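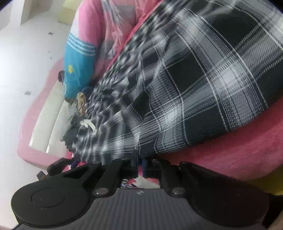 3.2 Garments with gathered waists

Household folding is usually taught with flat, rectangular items, and the written guidance that survives in domestic manuals reflects this. Garments with an elasticated or gathered waist receive little attention, although they were among the items that the households in our study most often left unfolded. The difficulty lies in the unequal width of the cloth. Where the waist is drawn in, the fabric is held in small, dense puckers; away from it the same fabric spreads out like a fan, and an edge that should lie straight will not do so unless the waist is stretched by hand. In the checked garment in Figure 2, the pattern makes this easy to follow, as the large black and pale blocks of the open cloth break up into short dashes along the gathers. Participants handling plain cloth had no such guide and tended to judge the fold by the outer edges alone.

Figure 2. Plaid garment with gathered waist and white drawstring.

Feb 11, 2020
By Kulsoom Bukhari, Anselmo Arrieta and Carolina Torres

Home Articles Current Issue For Authors Contact

The garments were drawn from the Sestden household set, which contains 100 items of everyday clothing and linen. Of these, 24 have a gathered waist. Each was washed once under the same conditions, dried flat and placed on a table without being smoothed. Participants were asked to fold the item as they would at home and to put it on a shelf 30 centimetres deep. They were given no demonstration and no time limit. Those who asked whether a particular method was expected were told to do as they pleased.

Three approaches were observed. In the first, which we call the half fold, the participant brought one leg or side over the other, matched the outer edges and then folded from the hem towards the waist. In the second, the waist was pulled out to its full width and held down with the forearm while the remaining cloth was turned in. The third was a loose roll starting at the waist. The half fold was the most common, and it was also the one most often abandoned part of the way through, generally at the point where the thick waist had to be laid over the thinner cloth.

Drawstrings were treated in different ways. Some participants tied them before folding, some tucked them inside the waist, and others left them where they fell. Bashir, in his earlier work on the Landen laundry records, suggested that tying the string reduces the number of times an item is refolded. Our results give only limited support to this view. Items with tied strings were refolded slightly less often, but the knot left a raised point in the pile and two participants later undid it for that reason.

Patterned cloth requires a separate remark. Of the 69 participants, most said in interview that checks and stripes helped them to find the middle of a garment. Several used the lines of the pattern as a folding line even where it did not agree with the side seam. Where the two differed, the finished item was narrower at one end, and it did not sit well in a stack. Participants rarely regarded this as a fault. The Zariņš scale, which scores a fold by the evenness of its edges, marks such items down heavily, and we therefore report the shelf test alongside it in Section 4.

The authors thank Horácio Azevedo for his comments on an earlier version of this section.

Shares 24 Comments 0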